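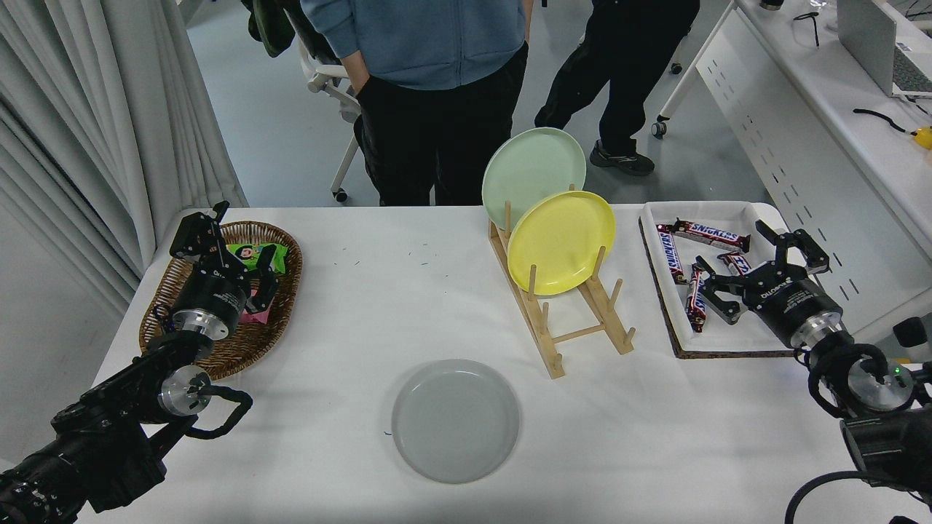
Fig. 4. Wicker basket, light grey plate and wooden dish rack on a white tabletop.

Section 4: Levelling and Sealing the Gornton Folding Table

Before you start

You will need the hex key from bag C, a spirit level, a soft cloth and the tin of Wendt top sealer. The hex key is the small one. The large one belongs to the bench, and if you have not bought the bench you have been sent it anyway.

Clear the floor to a distance of one metre on every side. The legs open faster than the previous section may have led you to believe.

CAUTION: Keep fingers away from the hinge plates until both locking pins have clicked. A single click means one pin. Two clicks close together are easily mistaken for one, so look underneath and check.

4.1 Levelling the legs

1. Stand the table where you intend to keep it. Levelling it in the garage and then carrying it to the kitchen is a popular approach and will earn you a second go at this page.
2. Turn all four feet clockwise until they stop. Finger tight is plenty.
3. Lay the spirit level along the long side and wind out the lower foot until the bubble centres.
4. Repeat across the short side.
5. Go back to the long side, which will have moved.
6. Press down firmly on each corner in turn. If the table rocks, wind out the foot that lifts by a quarter turn and press again.

NOTE: The feet have 51 mm of travel. If you have used all of it, the trouble is with your floor, and we can only offer sympathy and the foot extension kit.

4.2 Checking the fold clearance

The top measures 1,642 mm opened out and stands 1,303 mm high when folded upright on its castors. Measure the cupboard before folding the table into it. Allow for the skirting board.

1. Remove everything from the top, including whatever has been living at the far end since Christmas.
2. Release the pins and lift from the centre, using both hands.
3. Let the two halves meet gently. The felt strip is there to protect the edges and will put up with a certain amount, but it is only felt.

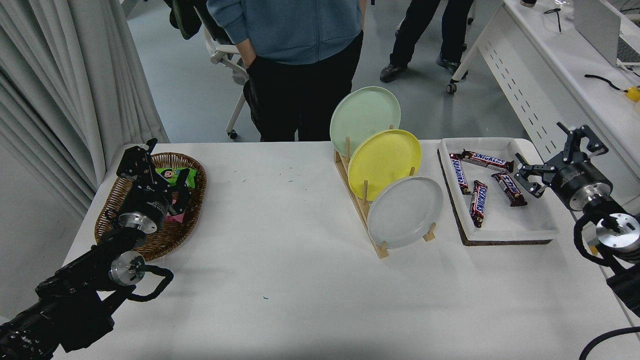 4. Roll the folded table on all four castors. Tipping it onto two saves no time and marks the vinyl.

4.3 Sealing the top

The top leaves our workshop with one coat of sealer. It needs a second within the first month, and a third each September if you are the sort of person who does that. Most of our customers tell us they are.

1. Wipe the surface with a damp cloth and let it dry overnight.
2. Stir the tin. Do not shake it — bubbles dry as craters, and the craters are permanent.
3. Apply a thin coat with the cloth, working from the hinge outward.
4. Leave the table open for 24 hours. Keep cats out of the room. We have seen the paw prints, and we cannot buff them out either.

CAUTION: Spread used cloths flat outdoors to dry before putting them in the bin. Oily cloths left in a heap can heat up and catch fire without any help from you.

4.4 If something is wrong

One pin will not click: the hinge is out of line. Loosen the two middle screws by half a turn, close the top, open it again and retighten.

Top feels tacky after two days: the coat was too thick. Open a window and wait. A second coat will make matters worse.

Squeaking: a drop of oil on each hinge barrel. The bottle in bag D is glue.

Spare parts are ordered by number from the list in Section 7. Quote part 189 for the foot extension kit. Letters about the hinge should be marked for Rachid Bouzid, who designed it and is prepared to defend it.

Related guides
Gornton Folding Bench: assembly
Ekholm Stacking Stool: care and cleaning
Zustiris Wall Shelf: fixing to plasterboard
Removing sealer from carpet
Foot extension kit: fitting notes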